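Benthorpe workshop, robotics bench
Notebook entry, July 2026
Entered by Guðlaug Egilsson
Subject: loss of jaw position on hand-held gripper, Joltum program

This entry records the fault found on the second hand-held gripper and the work done on it to date. It should be read together with the December entry on the first unit, which had a similar complaint and was closed too early in my opinion.

The operator reported that the jaw opening shown on the screen no longer agreed with the jaws themselves. With the jaws fully closed, the reading stayed at a partial opening. The session log holds 1,774 cycles. The first bad reading is at cycle 1,377, and every cycle after that point must be treated as suspect. Those records have been moved to the hold folder and are not to be passed on to Girard until the cause is known.

The software did not stop the session. The limit check compares each reading with the one before it, so a slow drift passes without a warning. I consider this the more serious half of the problem. A robot arm replaying those records would close further than intended, and the arm at Nullau has no force limit set on its gripper. I have asked that no replay be run there from this batch, and the request was confirmed in writing.

Checks made so far:

Cable and connector. Continuity was good with the cable straight and also when flexed by hand at the strain relief. No fault found.

Zero setting. Reset with the jaws closed. The reading held at rest, then moved off again after 69 open and close cycles. The reset is therefore a way to hide the fault for a short time and should not be used as a repair.

Linkage pivots. A small amount of side play at one pivot. I can't say yet whether it is enough to explain the drift. The first unit had play in the same place and we never measured it.

Encoder coupling. Not yet opened. The set screw is the part I suspect most. If it has crept on the shaft, the reading would move in one direction only, and the log does show that – with 4 exceptions, all of them small.

Handling of the units was reviewed at the bench as well, with attention to grip and cable routing.
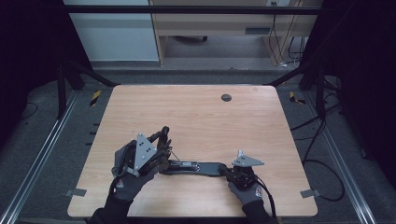
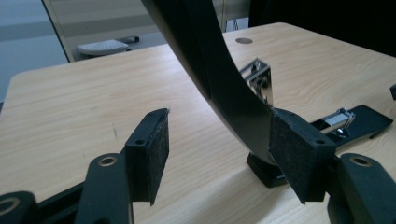 The coupling is to be opened next. Mark the shaft and the collar with a paint pen before the screw is touched, or we lose the only evidence of slip. Photograph the marks, run a full set of cycles, and photograph them again. If the marks have separated, replace the screw, use thread lock, and repeat the run. If they have not, measure the pivot play with the dial gauge and compare it with the first unit.

The limit check needs a second test against a fixed closed position at the start and end of each session. I have written up the change request. Until it is in place, operators are to close the jaws fully before and after each session and write both readings in the log by hand.

Open question for the Joltum group: does the December batch need the same review? The drift on the first unit was put down to a bad zero, and I no longer trust that finding. The raw logs are still on the old drive and should be copied before anyone clears it.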